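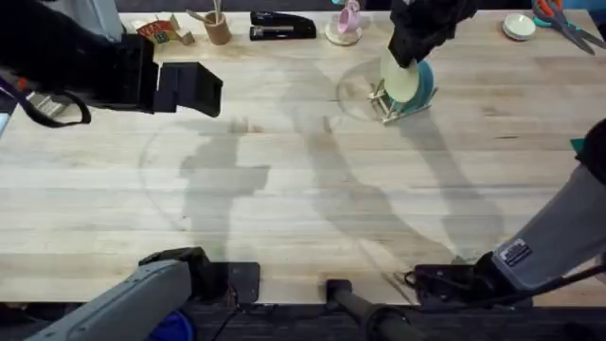

ロボットシステム安全論　第5回配布資料
接触を伴う挿入作業における把持喪失と停止範囲の誤り
担当　Menaka Jayawardena（事例・計測）、Oriana Farías（安全機能）

1. 今回の範囲

前回までは、ロボットが何にも触れていない状態からの停止を扱った。停止時間、停止距離、分離距離の計算はすべて自由空間の運動を前提としていた。今回は、把持した物体が環境と接触している最中に停止がかかる場合を扱う。停止指令が正しく出て、腕が正しく止まり、それでも損傷と危険が生じた事例である。

前提知識は第2回の停止カテゴリ、第3回のインピーダンス制御、第4回の力の推定。記号は第3回に合わせる。

2. 事例の概要

対象は双腕のテーブルトップ作業台で、以下ではAmaセルと呼ぶ。腕は左右各1台、手先はいずれも平行に開閉する二指グリッパ（Trulton製）である。作業は、皿を把持し、立てた姿勢に変え、小型の木製ラックのペグの間に上から降ろして放す、という一連の動作である。ログの収集と再生にはEmovを用いている。

事象は7月の連続試験中、657回目の挿入動作で起きた。経過を時系列で記す。

・右腕が皿を立て、ラック上方の接近点に到達した。ここまでの軌道偏差に異常はない。
・下降を開始。皿の下縁がペグの間に入らず、ペグの上端に乗った。
・接触力が上昇し、右腕の制御器が衝突と判定した。
・右腕が停止。停止処理の一部としてグリッパの駆動電源が遮断された。
・把持力が失われ、皿が指の間を滑って傾き、ラックの縁に当たって机上に落ち、割れた。
・作業者が破片を取るため作業台に手を入れた。この時点で左腕は停止しておらず、待機姿勢への移動を続けていた。
・左腕の手首が作業者の前腕に接触した。左腕も衝突と判定して停止した。負傷はなかった。

負傷がなかったことは重大度の評価を下げる理由にならない。左腕の待機動作がたまたま低速に設定されていただけであり、同じ経路を通常速度で通る動作が他に複数ある。

報告書の初版では、原因は「皿の位置ずれ」、対策は「位置精度の改善」と書かれていた。この記述は上の経過の二番目の項目しか説明していない。講義では、事象を次の三つに分けて扱う。

事象A　挿入の失敗（皿の下縁がペグに乗った）
事象B　停止に伴う把持の喪失（皿が落ちて割れた）
事象C　停止範囲の不足（左腕が動き続け、人に接触した）

Aは性能の問題、Bは停止処理の設計の問題、Cは安全機能の範囲の問題である。三つは連鎖して起きたが、互いの原因にはなっていない。Aをなくしても、別の理由で停止がかかればBは起きる。Bをなくしても、人が手を入れる理由は他にいくらでもあり、Cは残る。

3. 事象A：挿入の失敗

3.1 幾何条件

皿を厚さtの円板、ペグの間隔をwとする。皿の面がペグ列に対して角度θだけ傾いているとき、皿がペグの間を通るために必要な幅は、ペグ列に沿った接触長をbとして

　w_req = t cosθ + b sinθ

となる。θが小さい範囲では第2項がほぼbθで効く。皿は薄く、bは皿の径に近い値まで大きくなり得るので、許容できるθはwからtを引いた余裕をbで割った程度にすぎない。位置の余裕に比べて角度の余裕が極端に小さい。薄い板の挿入では、並進の誤差を議論する前に回転の誤差を議論すること。

ここで用いるθは、皿とラックの相対角度である。ラックは作業台に対して斜めに置かれていてもよい。斜めであること自体は誤差に含まれず、制御器が持っているラック姿勢の推定値と実際との差だけが誤差になる。この区別を初版の報告書は落としており、「ラックが斜めに置かれていた」ことを不具合として挙げていた。

3.2 ラックの移動

ラックは机面に固定されていなかった。挿入のたびに、皿の縁とペグの間の摩擦でラックに水平力がかかる。一回の移動量は計測の分解能に埋もれるほど小さい。しかし挿入は毎回同じ側から行われるため、力の向きに偏りがあり、移動は打ち消し合わずに一方向へ積み上がる。

ラック姿勢の推定は試験開始時に一度だけ行われ、その後は更新されていなかった。連続試験の後半で挿入時の最大接触力がゆるやかに上がっていることは、Emovの記録を後から見れば確認できる。個々の値はしきい値に届いていないので、警報は出ていない。

しきい値監視は、しきい値に届かない傾向を捨てる。接触力の最大値を回ごとに一つ記録し、移動平均を取るだけで、この種の劣化は事前に検出できた可能性が高い。計算量の問題ではなく、見る項目として登録されていなかったことが問題である。

3.3 先に置かれた皿の影響

ラックにすでに皿がある場合、次の皿の接近経路は狭くなる。先の皿はペグに寄りかかって傾いており、その傾きは毎回同じではない。縁どうしが重なる配置では、後から入る皿の面が先の皿の縁に触れ、降ろす途中で回転モーメントを受ける。

このモーメントは手首の力推定では鉛直方向の接触力としてほとんど現れない。つまり、皿が指の間で少し回っていても、鉛直力だけを見ている制御器には正常な下降に見える。把持点を中心とする回転を見るには、手首まわりのトルクを使うか、画像で皿の姿勢を見直す必要がある。

3.4 認識に関する注記

机上には透明な円板も置かれる。透明物は輪郭の反射だけが手がかりになり、距離計測では机面と区別できないことが多い。今回の事象に透明物は関与していないが、机上の占有領域を距離画像だけで作っている場合、透明物は地図上に存在しない。腕の影が重なるときは輪郭の検出も不安定になる。影は腕とともに動くので、固定の背景差分では除去できない。

同じことは作業台の奥側に置かれた小物についても言える。マグ、ホチキス、はさみといった物が腕の到達範囲に入る配置でも、衝突モデルには作業対象しか登録されていないことがある。はさみのような刃物が到達範囲にあるなら、リスクアセスメントの対象物一覧に載せる。作業に使うかどうかは関係がない。

4. 事象B：把持の喪失

4.1 接触から停止までの押し込み量

衝突判定から腕が静止するまで、腕は動き続ける。この間の押し込み量をd、速度をv、遅れをτとし、減速を無視した安全側の見積もりを取ると

　d = v τ

である。下降速度が90 mm/s、接触から静止までの遅れが88 msであったので

　d = 90 × 0.088 = 7.92 mm

となる。皿、指、手首、ラックを直列のばねとみなし、合成剛性をkとする。別途の押し付け試験で得た値はk = 5 N/mmであった。したがって接触力の上限は

　F = k d = 5 × 7.92 = 39.6 N

となる。実際には減速があるため、この値より小さい。ただし、ラックが滑らず、皿が割れず、指の間の滑りもないことを仮定している点に注意する。いずれかが起きれば力はそこで頭打ちになるが、それは望ましい頭打ちではない。

衝突判定のしきい値を下げれば力が下がる、という議論がよく出る。上の式にしきい値は入っていない。遅れτの内訳を、しきい値に達するまでの時間τ1、フィルタと判定の時間τ2、制動の時間τ3に分けると、しきい値が効くのはτ1だけである。今回のログではτ2が最も大きかった。力推定の雑音を抑えるため、低域通過フィルタの遮断周波数を下げていたことによる。

　τ = τ1 + τ2 + τ3

改善の順序としては、まず接触が予想される区間の速度vを下げる。vは設定だけで変えられ、Fに比例して効く。次にτ2を見直す。しきい値は最後でよい。

4.2 把持の力学

二指で薄い板を挟むとき、重力mgを支える条件は、指一本あたりの法線力をN、摩擦係数をμとして

　2 μ N ≧ mg

である。これは並進の条件であり、回転の条件は別にある。把持点と皿の重心の水平距離をaとすると、重力によるモーメントmgaを指先の面接触のねじり摩擦で支えなければならない。指先接触面の有効半径をr_eとして

　2 μ N r_e ≧ mga

となる。r_eは指先の寸法で決まり、皿の半径に比べてはるかに小さい。重心の真上を把持していればaは0に近いが、ペグに下縁が乗って横から反力を受けると、aに相当する腕の長さが一気に増える。並進の余裕が十分でも、先に回転が崩れる。ログ中の画像では、皿はまず傾き、その後で落ちている。回転の条件が先に破れたという解釈と一致する。

平たい指で皿の縁を挟む場合、接触は面にならず線に近い。皿の縁には曲率と傾斜があるためである。r_eを指の面積から計算すると過大評価になる。実測で求めること。

4.3 電源遮断と把持力

今回の停止処理では、衝突判定の出力が腕の駆動電源とグリッパの駆動電源の両方を遮断していた。腕には保持ブレーキがあるため、遮断後も姿勢は保たれる。グリッパには機械的な保持機構がなく、遮断によって把持力が抜ける。指は開き切りはしないが、減速機の逆駆動が可能な構成では、指先の弾性が戻る分だけで皿を離すのに足りる。

この接続は誤配線ではない。設計書のとおりである。設計書では、グリッパを「駆動源を持つ可動部」として腕と同じ区分に入れ、停止時に駆動源を除くことを要求していた。指に人の手が挟まれる場合を考えれば、この要求には根拠がある。一方で、把持物が落ちることによる危険は評価の表に行がなかった。

二つの要求は対立する。

要求1　停止時に挟み込み力を除くこと
要求2　停止時に把持物を保持すること

どちらを優先するかは把持物と作業者の位置関係で決まり、一般解はない。検討に値する方式を挙げる。

方式イ　グリッパに逆駆動しない伝達機構（送りねじなど）を用い、遮断後も保持する。挟み込みの解除には手動解放が別に要る。
方式ロ　腕の停止と把持の解除を別の安全出力に分ける。衝突判定では腕だけを止め、非常停止釦では両方を扱う。釦の場合にどちらとするかは別途決める。
方式ハ　把持力そのものを、挟まれても許容範囲に収まる値に制限し、保持を続ける。皿のように軽い対象では成立しやすいが、4.2の回転の条件を満たすか確認が要る。

Amaセルでは方式ロを採り、衝突判定時は把持を維持することにした。方式イは保全上の利点が大きいものの、指の交換ではなくグリッパ本体の交換になるため見送られた。方式ハの計算も行ったが、下縁に反力がある場合に回転の条件を満たさなかった。

把持を維持する場合、復帰手順が変わる。接触したまま止まった腕は、合成剛性kにたまった力を持っている。これを無視して下降方向の続きから再開すると、皿をさらに押し込む。復帰の最初の動作は、必ず接近方向の逆へ、力が抜けるまで低速で戻すこととする。戻した後に把持姿勢を再計測し、皿が指の間で回っていれば挿入を続けない。

5. 事象C：停止範囲

5.1 二台の腕は一つの機械か

左右の腕はそれぞれ独立した制御器を持ち、上位の計画器が同期を取っていた。衝突判定は制御器の中で閉じており、右腕の判定は左腕の制御器に伝わらない。上位の計画器には通知が行くが、計画器は安全関連部ではなく、通知への応答時間も保証されていない。記録では、計画器は右腕の停止を「右腕の動作が未完了」として処理し、左腕には既定の待機姿勢への移動を指令した。計画器のソフトウェアとしては仕様どおりである。

作業者から見れば、作業台は一つである。片方が止まり、皿が割れ、作業が中断した。この状況で手を入れる作業者は、両腕が止まったと判断している。その判断を教育で正すという対策が初版にあったが、採用しない。停止の範囲は人が認識する機械の範囲に合わせるべきであり、逆ではない。

5.2 停止範囲の決め方

次の問いを順に当てる。

・一方の腕の到達範囲と他方の到達範囲が重なるか。
・一方の停止により、人が近づく理由が生じるか。
・人が近づいたとき、他方の腕の運転状態が外から見て分かるか。

最初の二つが「はい」で三つ目が「いいえ」であれば、停止は共通とする。Amaセルはこれに該当する。三つ目は特に見落とされる。待機中の腕と停止した腕は、静止していれば外観が同じである。表示灯があっても、作業者の視線は割れた皿にある。

改修後は、両制御器の安全出力を安全リレーユニット（Blöndal製）で相互に接続し、一方の保護停止で他方も保護停止に入る構成とした。計画器はこの経路に入らない。再起動は手動とし、釦は作業台に手が届かない位置に置いた。

5.3 共通停止の副作用

双腕で一つの物を持っているときに共通停止をかけると、左右の停止時間の差により、物体に内力が生じる。左右の停止時間の差をΔτ、速度をvとすれば、相対変位の上限はvΔτであり、これに把持系の剛性を掛けたものが内力になる。皿一枚を片腕で扱う今回の作業では問題にならないが、両手で持つ作業を追加するときは再計算が必要である。停止範囲を広げれば常に安全側になるとは限らない、という例として覚えておく。

6. 検証

改修後の確認は次の項目で行った。正常な挿入が成功することの確認は含まない。それは性能試験であり、安全の検証とは別に行う。

・ラックを意図的に回転させ、皿の下縁をペグに乗せる。衝突判定後、皿が保持されること。
・同じ条件で、先の皿がある場合とない場合の両方を行うこと。
・右腕の判定で左腕が止まること、およびその逆。
・計画器を停止させた状態で上の項目を繰り返すこと。
・計画器との通信を切断した状態で繰り返すこと。
・電源喪失時の挙動を記録すること。この場合は把持を維持できない。残留リスクとして文書に残す。
・復帰手順で、最初の動作が後退になっていること。

最後から二番目の項目に注意する。方式ロは電源がある場合にだけ把持を維持する。主電源が落ちれば皿は落ちる。この残留リスクは、皿の材質を割れにくいものに替えるか、落下高さを下げるかで対処する。Amaセルでは接近点の高さを下げた。接近点を下げると先の皿との干渉が増えるため、3.3の経路を引き直している。

検証試験に使う皿は、試験ごとに欠けと亀裂を確認する。縁に欠けがあると摩擦の条件が変わり、また少ない力で割れる。破片の片付けは、両腕の駆動電源が切れていることを表示器で確認してから行う。手袋を使い、ラックのペグの根元に残る細片は吸引で取る。

7. 報告書の書き方について

初版の報告書が一つの原因で終わっていた理由は、書式にあると考えられる。書式には「原因」の欄が一つしかなかった。欄が一つであれば、時間的に最も早い異常が書かれる。その後に起きたことは結果として扱われ、個別に検討されない。

改訂した書式では、時系列の各行に対して次の三点を書く。

・その時点で設計はどう動くことになっていたか。
・実際にどう動いたか。
・設計どおりに動いていた場合、その設計でよかったか。

今回の経過をこの書式に当てはめると、グリッパの電源遮断も左腕の待機動作も「設計どおり」と書かれ、三つ目の欄で初めて問題になる。設計からの逸脱だけを探す調査では、BもCも見つからない。

ログの時刻についても補足する。左右の制御器と計画器は別々の時計を持っており、初版の時系列は計画器が通知を受信した時刻で並べられていた。このため、左腕の移動開始が右腕の停止より前に見える行があった。制御器の時刻に直して並べ替えると順序は逆になる。時系列を作るときは、どの時計の時刻かを列の見出しに書く。

8. 次回までの準備

4.1の見積もりを、減速度一定の場合に書き直しておくこと。制動区間の移動量は等速と置いた場合の半分になるが、τ2の区間には適用できない。各自の値でτの内訳を仮定し、vを半分にした場合とτ2を半分にした場合のFを比べる。kは5 N/mmのままとする。

次回は電源喪失時の把持の維持と、機械的保持機構の選定を扱う。担当はFarías。

訂正　第4回配布資料の力推定の式で、摩擦補償項の符号が逆になっている。関節速度が正のとき、補償項は計測トルクから引く。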